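Budget thread, because I finally have a budget! We've got the go-ahead to plan for our first arm at Ocampo and I've been grinning since November.

First job was the quotes. Two came back, one from Atosico and one from Pundmont. Pundmont is cheaper on the arm, but the fingers are extra, at £377 a pair. Atosico bundles them in and then charges for the mounting plate – £594, for a plate!

So before anyone signs anything, we're doing the tap task in simulation. Costs us a bit of computer time and plenty of tea.

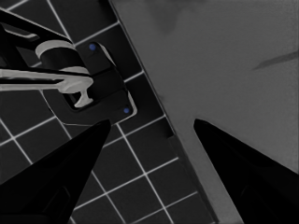 What I want out of this is a shopping list. How far do the fingers need to open? Do we pay for the longer reach, or can we move the base closer to the wall? Every one of those is a line in the spreadsheet, and I'd love to fill them in before the money goes.

Leobardo Zavala at Jernstead very kindly sent me his old spreadsheet from when they bought theirs. 19 rows! I had six. I'd completely missed spare cables, the safety stop, and a stand that doesn't wobble.

His other tip was to price the second set of fingers now, in the same order, and I'm going with that. Delivery gets charged twice otherwise.

Still undecided on the service plan. Atosico want it paid up front, Pundmont will do it yearly – leaning yearly, as our money comes in yearly too.

If you've bought a small arm for a lab our size, tell me what you forgot to budget for. I have room for row 20.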